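The Great Desk Drawer Clear-Out

I finally did it! On Wednesday evening I pulled out the drawer under my desk, the deep one that has eaten every cord I've owned since college, and tipped the whole lot out. It was so much more fun than I expected (yes, I know how that sounds).

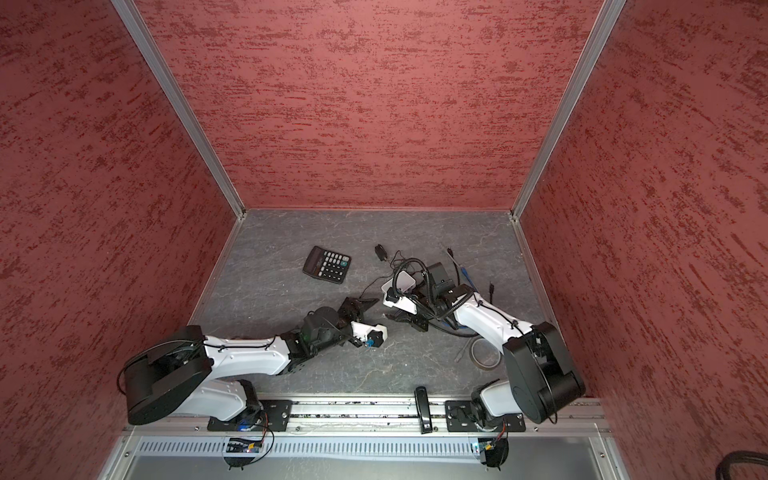

My rule for sorting is one I got from my friend Mayuree: cords first, everything else after. Cords are what make a drawer feel hopeless, and once they're out of the way you can breathe again! Thin black cables are the worst for knotting up, so I do those while I still have patience. A blue cable with a bright blue connector is a gift by comparison, you can spot it in any pile. Then come the easy wins like the calculator and the roll of tape, which go straight into the top tray where I'll reach for them.

I've got 56 little paper labels left from the pantry project, and every cord is getting one. Next up is the hall closet, and I can't wait. Kittipong has already asked me to leave his shelf alone!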